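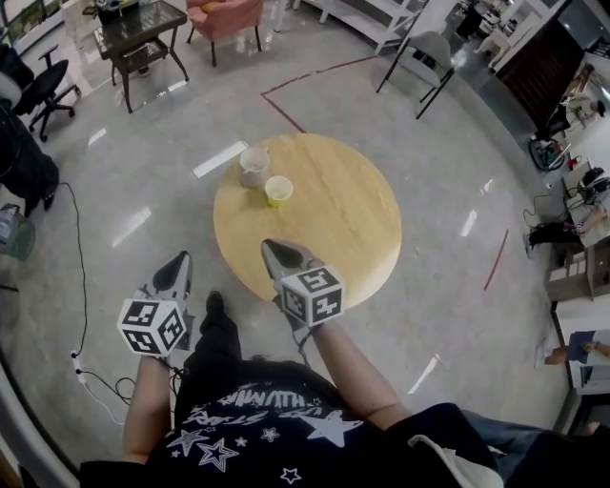
Stellcombe, July 30, 2021

Figure 3. Collecting demonstrations with two hand-held grippers at the round table. Each gripper carries a white cube with black square markers; a mug and a paper cup stand on the tabletop.

3.2 Demonstrations by hand

We came to hand-held grippers after a long and rather stubborn winter with remote control. In January our demonstrators were still steering both arms from a desk, and although everyone grew fond of the setup, even a patient person needed a good while to bring two fingertips around the rim of a cup. Gerd Ostermann then suggested that we let people hold the grippers themselves, one in each hand, and simply do the task the way they would at home - a suggestion we are still thanking him for.

The demonstrator sits close to the table, as in Figure 3, and works from a chair throughout. The pose of each gripper is recovered from the marker cube fixed to it near the wrist, and the opening of the fingers is logged alongside. We asked people to keep at least one face of each cube in view of the head camera, and otherwise left them to move as they liked, pauses and second thoughts included.

In all, 6 demonstrators recorded 1010 demonstrations of the cup tasks. Of these we set aside 72 in which a cube was lost from view for too long, and we kept the others for training the Nemora policy described in Section 4. Hannelore Engelhardt went through nearly 566 of the recordings by eye and marked the moment of first contact in each, and her marks are used again in our discussion of timing errors.

We did not smooth the hand paths beyond a light filter. People slow down very sweetly just before they touch a cup, and we wanted the robot to have the benefit of that.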